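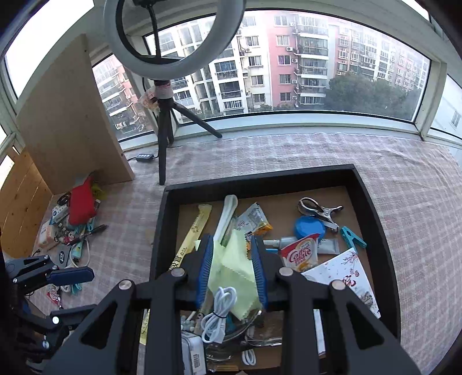 *Page last changed: Wednesday, March 13, 2019*

# Club teaches grippers to tidy up, members still exempt

The Clukilstead Robotics Club has spent the spring term trying to clear a table. It has a pink and white checked cloth, a view of the flats opposite, and enough clutter to supply a medium-sized handbag for life.

The project goes by the name of Naranar and has one modest aim: to build up a library of recorded pick-ups, each made by a member working a hand-held gripper, from which a robot arm may one day learn to put things away. By last week the library stood at 877 recordings. Of these, 92 have been thrown out, mostly for fumbling.

"You think you know how to pick up a cloth," said Kristine Dalisay, who runs the sessions. "Then you try it with two blue fingers and no wrist to speak of, and you have a good deal more respect for your own thumbs."

Cloth has been the term's chief enemy. A thin piece with zigzag edges has to be pinched, lifted and held over the tray without bringing its neighbours along, and its neighbours include a coil of white cable and a packet of Coffee-mate. Members are marked on smoothness. Benjie Sarmiento, who holds the club's best score, puts it down to years of stealing chips from his sister's plate.

The rules are short. Members work with two grippers, one in each hand, and may not use a knee, an elbow or a friend. A dropped item stays where it lands until the recording ends. Swearing is allowed but goes on the soundtrack, and Issa Issa has the job of listening to all of it.

Tissues were meant to be the easy round. A soft pack has no proper corners and gives way when squeezed, so a grip that looks firm can turn into a slow escape. Juwita Pillai has asked for the packs to be moved to the advanced list, next to the cables. Her request is under review, which at this club means it is on a sticky note. 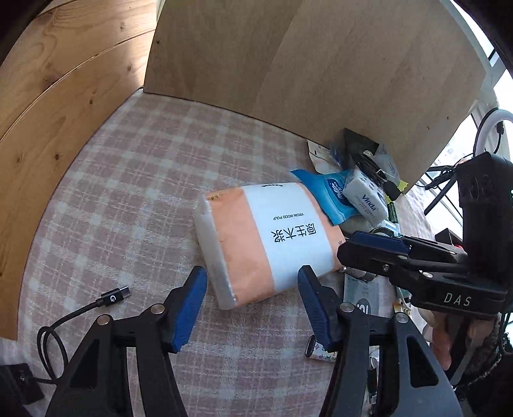 ## Pascual Cup next

Eight members will go to the Pascual Cup in June, where teams sort a table of household odds and ends against the clock. Clukilstead came last but one the previous time, ahead of a team from Flondura whose van had broken down on the way.

Ariel Lumanlan, the team captain, is hopeful. Practice now runs an hour longer each week, and the extra hour is set aside for putting everything back by hand. It overran at the last two sessions.

New members are welcome and should bring something awkward to pick up.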